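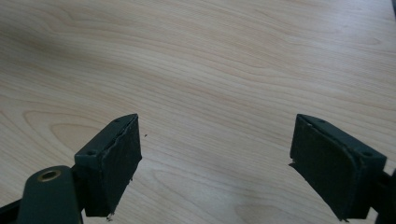 Figure 2. Light-toned tabletop with a wood-grain pattern. The lines form a rounded loop at lower left and run long and nearly parallel in the upper part.

3.2 Grain figure and perceived surface quality

The second part of the study dealt with how buyers judge furniture surfaces from their grain figure alone. Earlier work on this question has mostly used small sample chips, which show too little of the pattern for a person to tell one figure from another. A loop of the kind in Figure 2 needs a fairly large area before it reads as a loop, and on a chip it is often reduced to a few bent lines. We therefore used full panels, laid flat at table height.

Panels were supplied by Zelden and Gureck. Each supplier provided panels in three figure classes: straight, wavy, and cathedral. Where a panel showed more than one class, it was assigned to the class covering the larger share of its area, as judged separately by two raters (F. Rostami and M. Rostami). Disagreements were settled by tracing the boundary between classes on a clear overlay and measuring the area on each side. Panels with a visible joint were left out.

A total of 128 participants took part, recruited through notices in two furniture showrooms in Kaewkla. Of these, 112 completed both sessions and are included in the analysis. Each participant rated panels for evenness, warmth, and expected price on a seven-point scale. Touching was not allowed in the first session and was allowed in the second. The order of panels was shuffled for each participant, with the limit that no two panels of the same class were shown in a row.

Color was held within a narrow range by matching all panels against a pale reference sheet under the same lamps. Gloss was measured with a Ridex meter at the center and at each corner, and panels whose readings differed by more than the stated error of the meter were replaced.

Without touch, cathedral panels received higher ratings for warmth than straight panels, and lower ratings for evenness. Wavy panels fell between the two on both scales. Expected price followed warmth more closely than evenness. When touch was allowed, the gap in warmth became smaller but kept its direction, while the gap in evenness nearly closed. Participants who had bought a table in the past year did not differ from the others on any scale.

Free-text comments were collected after the second session, giving 404 usable remarks. Many referred to the place of the loop on the panel. A loop near the middle was often called a feature, while a loop near a corner was more often called a flaw. Loop position was not controlled in the present design, and the ratings for cathedral panels may partly reflect it. Section 3.3 reports a follow-up in which the same panels were turned end for end between sessions.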